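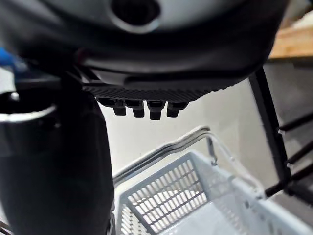 Endance Coin Club – Members' Pages

The member across the table has asked to be left out of this by name, on the grounds that his insurance agent reads the newsletter. He collects tokens. He would like it understood that he used to collect coins, and that the move was a promotion.

"With coins, everybody already knows everything," he says. "You look it up, there's a price, you pay more than the price. With tokens you get to be wrong for years before anyone can prove it."

His specialty is transit and trade tokens from the Candell valley, a field he estimates has four serious collectors, two of whom don't speak. The center of it is the Stanus Street Railway, which issued brass fare tokens with a cut-out S in the middle and then spent most of its working life asking riders not to use them in candy machines.

He started with a jar. It came from an estate sale in Stanus, priced as buttons, and he carried it home under the impression that he'd bought buttons. "My wife sews," he says. "She went through it at the kitchen table and handed me back everything that wasn't useful. That was the collection."

The jar held 300 pieces. Most were the common brass fare, worn flat and worth what you'd expect. After a winter of sorting by die he had 289 he could assign to a known variety, which left a small pile that went into an envelope marked LATER. The envelope stayed marked LATER through a new roof and a knee operation.

What was in it, when he got around to it, included two examples of the school fare with the cut-out rotated, so that the S lies on its side. The reference he uses, a stapled booklet put out by a dealer in Ametepe, lists the rotated S as "reported, not seen." He has now seen it twice, and wrote to the dealer to say so. The reply thanked him for his interest and offered to sell him another copy of the booklet.

I ask what the pair is worth.

"To whom?" he says, and looks pained. Pressed, he admits that one of the other three collectors has made an offer, and that the offer was insulting, and that he has kept the letter.

Condition is a sore subject. Anyone who has sent a coin out for grading will know the small plastic coffin it comes back in, and he has opinions on those. Tokens got dropped, chewed, drilled for key rings and, in Candell, flattened on the rails by children. He owns a good run of the flattened ones and files them separately, under damage. He grades on his own scale, which goes from "nice" to "well, it's round."

He does not clean anything. On this point the tone changes. A visitor once offered to brighten up his tray with a little baking soda, and has not been a visitor since. "That brown took eighty years," he says. "You can't get it back with an apology." He'll allow distilled water and a soft cotton cloth, patted, never rubbed, and he'd prefer you phoned first.

Storage is in paper envelopes inside a steel card cabinet from the old Stanus library, whose drawer labels he never changed. The school fares are in Poultry. The merchant tokens, good for one loaf or one shave, run from Religion through to Small Engines. He can put his hand on any piece in a few seconds – his heirs, he concedes, may need longer.

Does he miss coins? He thinks about it. There is one he held on to, a half dollar with a rim bump and old cleaning lines, bought when he was a boy for more than it was worth then or now. It lives in his desk, outside the system.

"I was told it was a bargain," he says. "I like to keep it where I can see it when the auction catalogs come."

He will bring the rotated pair to the January meeting, along with the booklet, which he has corrected in pen. Members may look at the tokens under the club's loupe. They may not breathe on them. The dealer from Ametepe has been invited and hasn't answered.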